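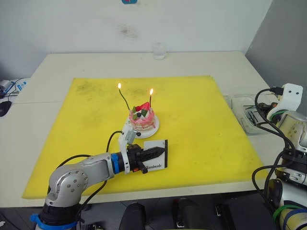 Chapter 9
Finishing and Presenting Small Cakes

In this chapter you will learn to
choose a topping that suits the size of the cake
place fruit, cards and candles in a workable order
move a finished cake without marking the frosting
write an order slip that another person can follow

Key terms: topper, pick, plating, crumb coat, headroom, order slip

A cake that has been baked, filled and frosted is still not ready to serve. The last stage is called finishing, and in a small bakery it is often done by a different person from the one who baked. It takes little time and few tools, but it is the part the customer sees first. Most complaints about celebration cakes concern this stage: a topper that leans, fruit that has slid to the plate, a name spelled wrong.

Small cakes need more care here than large ones. A cake for two people has only a little room on top. One strawberry, a few blueberries and some pieces of green fruit may fill it. If candles and a card are to be added as well, their places have to be decided before the first berry goes down.

9.1 The order of work

Start with the heaviest fruit and set it slightly off center. Add the smaller fruit against it, so that each piece has something to rest on. Berries placed near the rim tend to roll, especially when the cake is turned. Pat all fruit dry first. Wet fruit slides and leaves streaks on pale frosting.

Cards and toppers come next. A topper is any flat decoration that stands on or in the cake, such as a card printed with "Handmade" or "Happy Birthday." Some are glued to a pick, a short pointed stick that goes into the cake. Hold the card low, close to the pick, and push straight down in one movement.
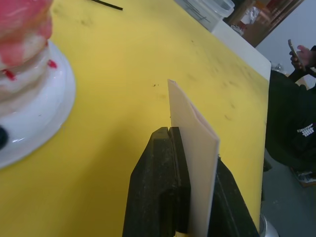 Thin card bends easily, and a topper with a crease will lean however well it is placed. Check each one against a flat surface and throw out any that are bent. Store them flat in a lidded box, away from steam.

Candles go in last. Keep them well apart from each other and from any card. Thin candles can be angled outward a little, which keeps the flames away from the fruit and leaves more headroom in the middle. Never light a candle directly beside a paper topper.

Case study: Clenddale Bakery

Sinéad Kinsella and Tomás Dolan run a two-person bakery that sold 792 small cakes in its first year. Almost 400 of them carried a card. On a busy Friday, Dolan does the baking and Kinsella the finishing. Each cake has an order slip beside it listing the fruit, the wording of the card and the number of candles – in that order, the same as the order of work.

Before you read on

1. Why would Kinsella want the slip to follow the order of work?
2. What could go wrong if the candles were placed before the card?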